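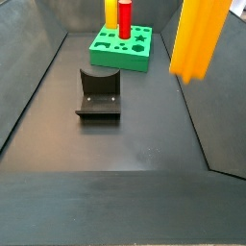 Green foam block in the gray bin

Hi all,

Sorry for the slow reply, I've been on trains. Somebody wrote last week:

> I'm thinking of taking my solo show to the Trinport Fringe in September
> and can't decide between the back room at Florken and a proper studio
> at the Istard. Florken is free but it's pass-the-hat. The Istard wants
> 474 up front for eight nights. Has anyone done both? Also, is it worth
> paying to print flyers any more, or does everyone just look at the app?

I've done both! Florken two years running and then the Istard last year, so here goes.

Florken first. It's a lovely room when it's full and a terrible one when it's half full, and you won't know which you're getting until five minutes before you go on. The bar is right through the curtain, so you'll hear every glass. I had a quiet bit near the end about my grandmother's piano and I moved it to the top of the show after the second night, when the crowd was still settling and the bar hadn't gotten going yet. Worked much better there. The hat was okay – 200 on my best night, and one night I went home with mostly coins and a bus ticket.

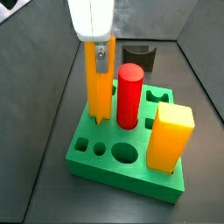 Orange cross-shaped block going into the green board

The Istard is a different animal. You get a tech for the cue-to-cue, real blackouts, and a door that closes. What you don't get is any walk-in crowd at all, because it's up the hill past the tram stop and you have to mean it to go there. I sold well at the weekend and played to my cousin and a very nice couple from out of town on the opener. If your show needs lights or sound cues, pay the money. If it's just you and a stool, I'd think hard about it.

One thing to ask the Istard before you sign anything: how long is the get-in? Mine was eight minutes, shared with the company going out, and I had a table, a lamp and a suitcase full of shoes to set. I ended up cutting the shoes.
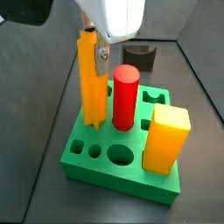

On flyers, I printed 3000 the first year and still have a box of them under my bed (they make great shopping lists). Last time I did a much smaller run and only handed them out in the line for other people's shows, which felt cheeky but was by far the best use of them. People in a line are bored and will talk to you! Ask the act first, though. Most say yes if you plug theirs back.

The app is fine for people who already know your name. Everybody else seems to pick by start time, so if you get offered the 6:15 take it and don't hold out for 9. I'd also try the Sârbu, by the way – small upstairs place, seats on three sides, and they split the door with you so there's nothing to pay in advance. I saw a clown show there that I still think about. No idea if they have slots left, but they answer email pretty quickly.

Happy to send my old tech sheet and budget to anyone who wants them, just write me off-list. And could whoever borrowed the folding music stand after the scratch night please bring it to the next one?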